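2020-12-26

Quiet day in the lab, so I finally sat down with the Pallamum planner and its habit of stopping dead whenever both arms had a goal at once. The trouble was in my own queue code — the left arm's request was being dropped if the right one was still solving. I've given each arm its own queue, and over 427 runs the stall came up 3 times, which I can live with until the new year.

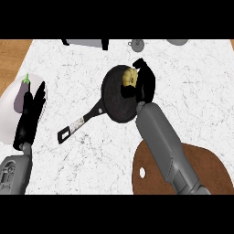 Grasp scoring is next on my list, and I'd like to go at it gently. The scorer still treats the rim of a pan as free space, so a grip like the right arm's, with one finger down inside the pan below the yellow item, gets the same marks as one out on open counter. I'll try a rim penalty first, on the Parkcombe branch, starting from seed 31.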